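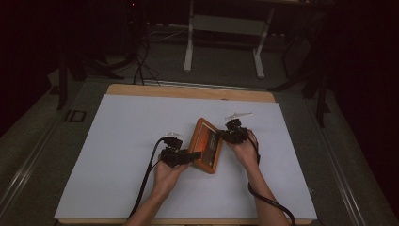
Two hand-held grippers on an orange-edged object during a recording session at Lamptey.

Lamptey Posts 1,246 Recordings of Hand-Guided Grippers, Says Robot Results Are Still Thin

SKINDISVILLE, October. Lamptey, a small research shop that studies how machines learn handling tasks, said Wednesday it has opened its first set of recorded demonstrations to outside groups. The set holds 1,246 recordings of people picking up, turning and setting down everyday objects with a gripper in each hand. It is called Grisar.

The company is making no claim that Grisar will give anyone a working household robot. It has read plenty of announcements that say so and has doubts about most of them.

"We have a pile of examples and a learning system that copies some of them fairly well," said Marisol Salinas, who runs data collection at Lamptey. "Whether a bigger pile fixes the rest, I don't know. I'd be careful around people who tell you they do."

The work is plain. A person stands at a table, takes hold of two grippers and handles an object the way they want a machine to handle it later. Each attempt is recorded and then checked by someone who wasn't holding the grippers. Fumbles stay in the set if the person recovers. If they don't, the recording is marked as a failure and kept in a separate folder, which outside groups can also request.

Lamptey said 783 of the recordings passed the check with no notes attached. The others carry comments ranging from "slow start" to "grip too low, slid." The company chose to publish the comments as written, spelling mistakes included.
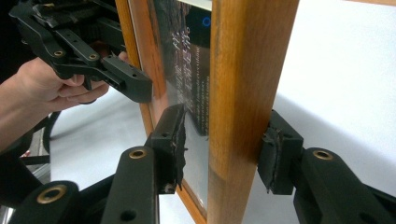
Large, stiff objects gave the people collecting data more trouble than small ones, according to Salinas. With two grippers on one object, each hand has to allow for the other, and people settle into habits without noticing. One collector's habits can end up looking like a rule to the learning system. Grisar was recorded by five people, and Salinas considers that too few.

"If all five of us go for the same side of a thing, the machine will too," she said. "Then somebody turns the thing around and it's lost. We've watched that happen on our own bench, and it isn't much fun to watch."

In its own trials, Lamptey trained a system on the recordings and tried it on four tasks. It did well enough on two of them to be worth showing. It did poorly on the third and has yet to finish the fourth. The company is holding back success rates until Ukesport, an outside testing group, has repeated the trials on its own equipment. Ukesport is not being paid for the work and can publish what it finds, good or bad.

Groups that want the recordings can write to Lamptey's data desk. Requests should say what the recordings will be used for and which gripper the group plans to run. Lamptey does not promise that what was learned with its own grippers will carry over to others, and it has not tested the idea.

A second round of collecting is planned with new people at the table. No date has been set.

Press contact: Marisol Salinas, Lamptey, Skindisville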